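Purchasing & Planning | The Workshop Newsletter

The second arm, and what it eats

Budget season for the August round is open, and the automation group has asked for a second arm. You may remember the first one. The Ovon quote came in under its line last year and everybody was very pleased with themselves, right up to the invoices that followed.

Kobe Van Dijk has been through those invoices. The arm was the easy part. Then came the mounting plate, the spare fingers for the gripper, a table that doesn't wobble, and cables. The cables ran to 800 dollars by themselves, spread over so many small orders that they never showed up as anything but "misc." Kobe would like "misc." to be retired as a budget category. He has asked twice.

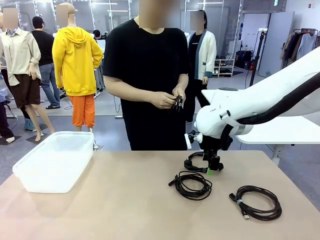
The new request is split into lines, each with a name next to it. There is one for the arm, one for the gripper and its spares, and one for what Kobe calls "string" - power leads, USB, extensions, ties, labels. String gets its own 3000 for the year, shared between both stations. If that sounds like a lot, go and price 61 decent USB cables in three lengths, and then remember that sorting them is a task we also want the robots to practice on, so a share of the stock is always on a table instead of plugged into something.

Lieven Vandenberghe has put two vendors side by side. Jenetti is cheaper and ships in six weeks. Chambi costs more, ships whenever it feels like it, and includes two years of service. Lieven leans toward Chambi. He was also the one on hold for most of an afternoon with the last service desk, so allow for some feeling in the matter.

Floor space is still open. The second station needs a table the same size as the first and a power drop that isn't borrowed from the clothing racks. The Nirkivgate building has offered a corner, though moving there means a second set of everything, string included.

Comments on the request go to Kobe, under reference 3041. Please don't send him cable you found in a drawer at home. He has plenty, and none of it is labeled.

Related items
- Who signs for spare parts?
- Nirkivgate floor plan, second draft
- Service contracts: reading the small print
- Label printer is back from repair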